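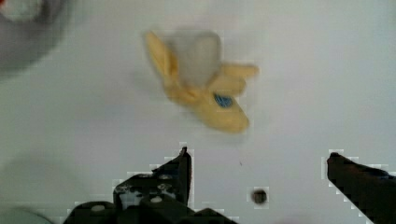
4.2 What happened to the singers after the contest

I went into this part of the study expecting a pretty simple story. You sing on a regional show, you do well, a label calls, you make a record. The people I talked to at Pamus (the smaller of the two labels that agreed to open their files to me) more or less told me the same thing on my first visit, so for a while I believed it.

The files say something messier. Of the 967 singers who got past the first audition round of the Tendham contest, 346 had at least one song out under their own name within five years. I had guessed far fewer! But most of those songs weren't on a label at all. They were paid for by the singers or their families, recorded in small rooms in Inskip or Wononbridge, and put online with a phone number in the notes for wedding bookings. Only 94 singers ever signed anything, and a good number of those signed for a single song. Figure 3, back in Section 2, has the year-by-year split for anyone who wants it.

I also looked at how far people got on the show, and here I have to be careful. Finalists did sign more often than singers who went home early, but the gap closes quickly. By the third year a singer who left in the second round and kept playing live was doing about as well, in songs released, as a finalist who had stopped. I don't want to lean too hard on that, as "kept playing live" is something I pieced together from posters and venue listings, and Inskip venues keep much better listings than Wononbridge ones do. Some Wononbridge singers probably sang all year and left no trace I could find.

Then there's the question of what counts as a career. I interviewed nearly 100 of the former contestants, mostly by phone, and I asked each of them whether they thought of themselves as a working singer. Quite a few with no releases at all said yes, right away. They teach, they sing at temple festivals and store openings, they do backing parts for other people's records and never see their name on them. One woman told me she'd had steadier work from jingles than anyone in her season had from albums - and she had the bank book out while she said it. My coding sheet had no box for her, so I went back and added one (code 7, paid singing without credit) and recoded the earlier interviews to match.

The label counts were last checked on 2022-07-15. Pamus has since sent over a few older contracts from a box that was still in storage, all of them dated January, and I haven't folded those in. They would nudge the signed group up a little. I've left the tables as they were so they still match the interviews, and the extra contracts are listed separately in the appendix.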